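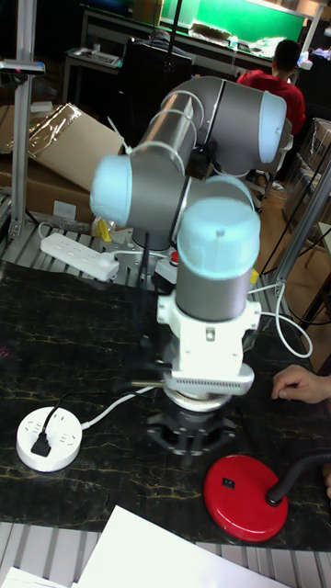 *A dark top with gold and grey veining, and a red lamp at the front corner.*

I've wanted a marble desk for years, and I've never once had marble money. The slab I fell for in the Tronberg showroom was 800 pounds before delivery, and it would have gone straight through my floor anyway. So I've gone for the pattern instead - black, with thin veins of gold and grey wandering about all over it - and I'm smitten.

Dark tops do have their moods, mind you. Every crumb shows, every thumbprint too, and anything white laid across one looks like chalk on a blackboard. White leads, white sockets, the lot! My friend Khanyisile Kekana swears by black extension cables for this very reason, but I've come round to the contrast. A round socket hub is quite a handsome thing when it sits on something dark, and it's easier to find when you're groping for a plug at six in the morning.

Then there's the lamp. I'd always bought the sensible grey sort, and it was Khanyisile's aunt Marietjie who told me to get a red one and stop dithering. Round base, little black switch on top, bendy black neck you can shove wherever you like. Mine cost 40 pounds and I'd have paid 80 (don't tell the shop). Red against black and gold ought to look like a casino, and perhaps it does a bit, but on a dark December afternoon I can't think of a nicer spot to get on with things.

I'm still looking for a matching pen pot.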